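From: Fernanda Bragança
To: cell-users list
Date: 3 Oct 2022
Subject: Re: [cell-users] clamp job stops dead halfway, no alarm

Elikem,

Same thing bit us, so quick answer before I have to run, longer one when the Ferrand people have gone home.

Elikem Amissah wrote:
> Hello all. We have the toggle clamp closing job on the simulator before
> it goes to the real cell at Markis. It runs fine for a while and then the
> arm just stops above the plate. No alarm, no collision flag, the Gamon
> panel stays green and says job running. It will sit like that all night
> if you let it.
>
> Last batch was 1000 cycles and 13 of them ended this way. I raised the
> force limit, no change. Lowered it again, no change. Reloaded the plate
> model. Restarted everything, twice.
>
> My worry is not so much the lost cycles. Somebody at Markis will see a
> stopped arm, think the job is over and put a hand in. Has anyone had
> this? Is it the clamps or is it us?

It's you, sorry. Well, you and the Cammont defaults. Leave the force limit alone, it has nothing to do with it.

What happens: the approach move waits for a "settled" signal before it goes down to the handle. If the wrist is still creeping a tiny bit when the check is made, the signal never comes, and the wait has no timeout in the older job files. So it waits. Status stays green as waiting counts as running, which I think is daft and have said so on here before (November thread, if anyone wants to dig it out).

Check the wait line in your approach block. If the last field is blank you have the old one. Put a number in. We use 3000, thats milliseconds, and on timeout it goes to a proper fault with the drives off. Do not send it to "retry". We did that first and it retried 39 times in a row, then carried on as if all was well, so you get the same problem with extra steps.

Renders from our setup, same job:

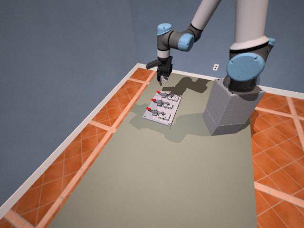
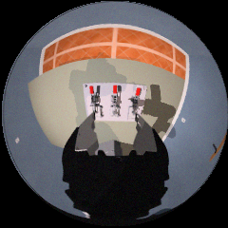
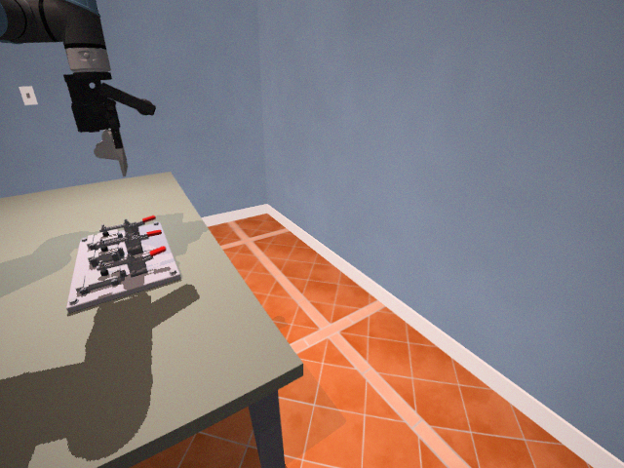
On your safety point I agree completely and I'd put it ahead of the fix. A still arm with a green light is the worst of both. When ours sticks it sticks in just the sort of place that fools people — look at the first one, black gripper hanging beyond the plate, a gap between the fingertip and the nearest clamp, not touching anything. You can't tell from that whether it's finished, thinking or about to move, and neither can whoever is at the gate. So the real cell needs its own guard interlock that drops power when the gate opens, whatever the job thinks it's doing. Don't let Markis talk you into using the job status for it. They will try, it saves them a relay.

Also please test the stop properly. Blank the settled signal by hand, let the timeout run out, and check the fault latches and needs a reset from outside the fence. Ours latched but cleared itself when the panel was rebooted, wich we only found by accident. Not fixed in the current Cammont release as far as I know. Someone correct me.

One more, might not apply. If you've copied the approach block for each clamp then every copy has its own wait line. I changed the first, felt pleased with myself, and it hung on the third.

Can you send me the job file off list? Not the whole log, just the file and the last few lines before one of the hangs. I'll diff it against ours tonight or tomorow morning.

And until it's sorted I would hold off going to the real cell, even at slow speed.

Fernanda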